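2021-11-08

So I've been trying to learn to bake my grandmother's sesame rings from memory, and I'm on batch 14 now, which tells you how it's going. My memory, I should say. She never wrote a thing down. Stamatia Konstantinidis measured flour with a coffee cup that got lost in a move sometime before I was born, and after that she measured with a different cup and complained about it for the rest of her life.

The dough is the easy part! Flour, yeast, warm water, a spoon of sugar, salt, a bit of oil. I've settled on 148 grams of water for a half batch and I'm sticking with it, even on the days when it feels a little stiff (it loosens up if you leave it alone for ten minutes and go do something else).

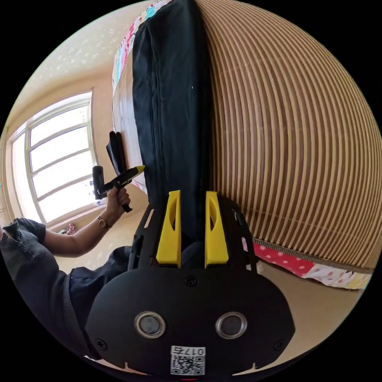 *Two yellow fingers, pointing up.*

What I can't get is the crust. Hers cracked when you pulled a ring apart, and then the inside was chewy, almost stringy. Mine come out soft all over like a dinner roll, or else they're so hard my brother taps them on the counter and looks at me. I've tried a hotter oven. I've tried a pan of water on the bottom rack. I tried brushing them with grape molasses thinned with water, because my cousin swears by it, and the color was gorgeous, a really deep brown, but they stuck to the paper and I lost half the sesame.

Speaking of sesame, I was buying it in those tiny spice jars like a fool. There's a little shop called Raptis where it comes in big bags for hardly more money, and the seeds taste like something. I toast mine lightly first, which my aunt says is wrong. She may be right.

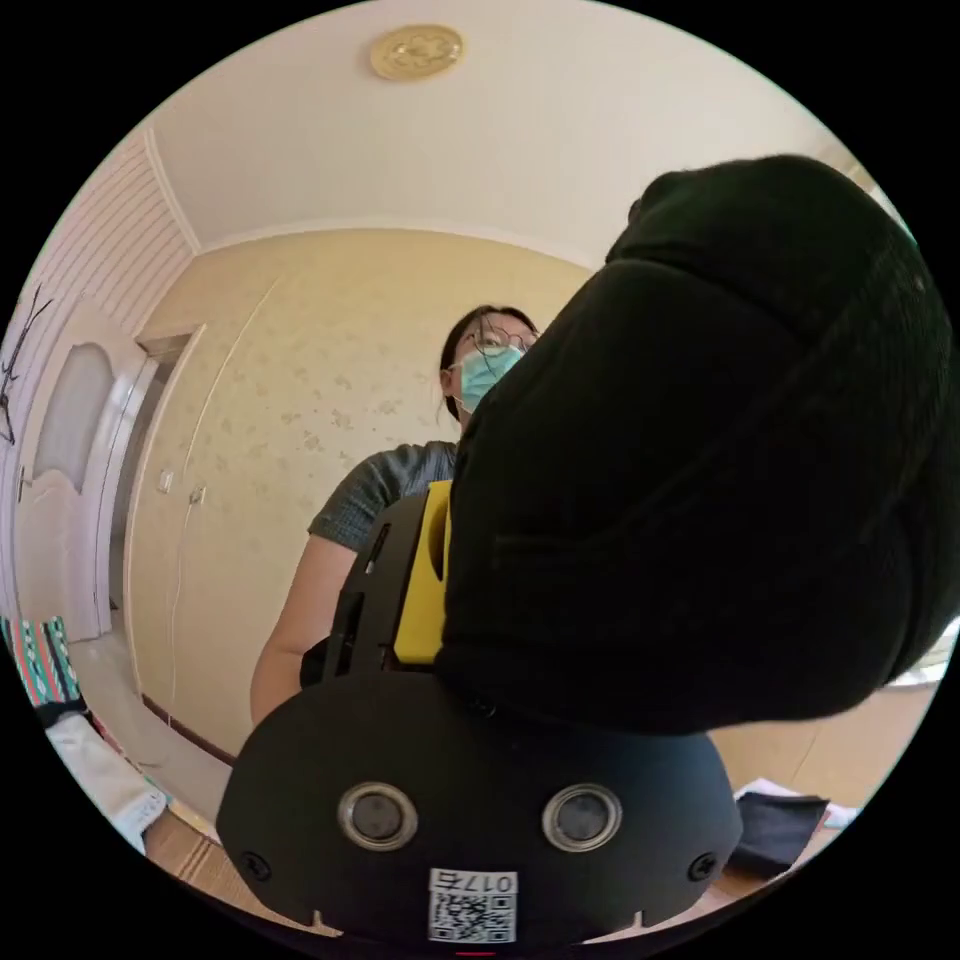

I called her back in April to ask about the dipping, and we were on the phone so long that my tea went cold twice. Her version is that you dunk the whole ring in the molasses water, shake it, then drop it straight into the seeds and press. No brush. She also says my rings are too fat, and she said this without having seen one.
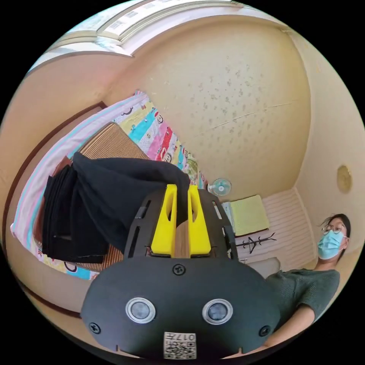 Rolling them thin is harder than it sounds. The ropes shrink back on you, so I've started rolling all of them halfway, letting them sit under a towel, and then going back around to finish. I want each one long and skinny before I join the ends, with a proper big hole in the middle. Left to themselves mine close up into a narrow oval, a lot like the long slots in those yellow gripper fingers, and then there's no crust on the inside edge at all. Batch 13 was the first where the holes stayed open. I ate three standing up at the stove.

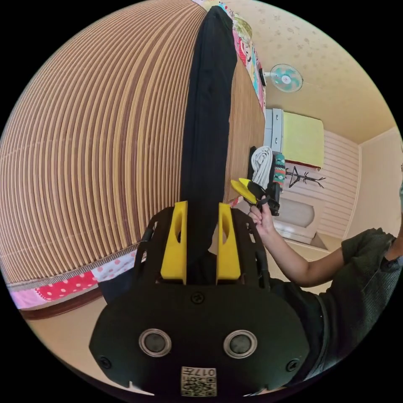

## What I'm trying next

- Bread flour for the whole thing, with no all-purpose mixed in
- The full dunk, like my aunt says
- Baking straight on the stone, if I can get them onto it in one piece
- 17 minutes, then a look, then maybe two more

If you grew up with these and you know what I'm doing wrong, please leave me a comment. I have a lot of sesame to get through.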